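Keeping the Formula Short: An Interview with Teodoro Pacheco of Groltarell

Groltarell has made hand and body creams at its workshop in Ponce since it outgrew a shared kitchen. Teodoro Pacheco, who directs formulation, spoke with us one morning in August about the company's barrier cream, Melari, and about the changes made to it this year.

The earlier version of Melari contained beeswax, sweet almond oil, and a calendula extract. Mr. Pacheco reports that customers with nut allergies wrote to the company regularly. "We answered each letter and advised them to choose another product," he said. "After a time it seemed more reasonable to change the oil." The almond oil has been replaced with sunflower oil, supplied by Surby, and the share of beeswax was lowered slightly to keep the texture soft in winter.

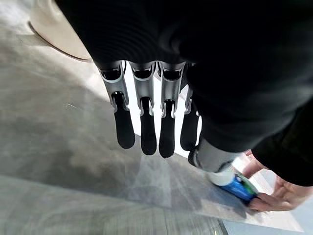
The new oil required adjustments to the process. Sunflower oil can turn rancid sooner than almond oil, and the company now adds vitamin E to the oil phase once it has cooled. Mr. Pacheco's team prepared 571 trial jars before settling on a final recipe. "Most of them were acceptable creams," he said. "Several were grainy, and a few separated on the shelf. We kept written notes on all of them."

Fragrance was a separate question. The lavender oil in the first version has been removed, and Melari is now sold unscented. Mr. Pacheco acknowledged that some longtime customers were disappointed. "I received 2 letters asking for the lavender back, and they were very courteous. I wrote to both of them myself."
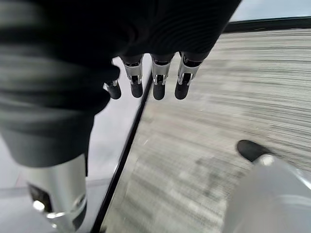

Use and Storage

Groltarell recommends applying a small amount of Melari to clean, dry hands, with particular attention to the knuckles and the skin around the nails. The jar should be kept closed and away from direct sun. Mr. Pacheco advises against storing it in a car. "The beeswax softens, then sets again unevenly. The cream may feel sandy afterward, and people assume it has spoiled."

He also asks customers to test any new cream on the inner arm before regular use. The company prints this advice on the lid as well as on the carton.
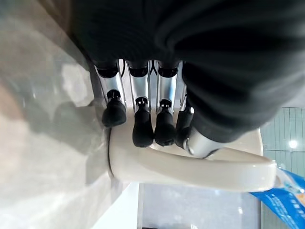

Is the cream suitable for people who avoid animal products?

Melari contains beeswax and is therefore not vegan. Mr. Pacheco said that a version made with candelilla wax is being tested, but that the present samples are too firm to spread easily and no release has been scheduled.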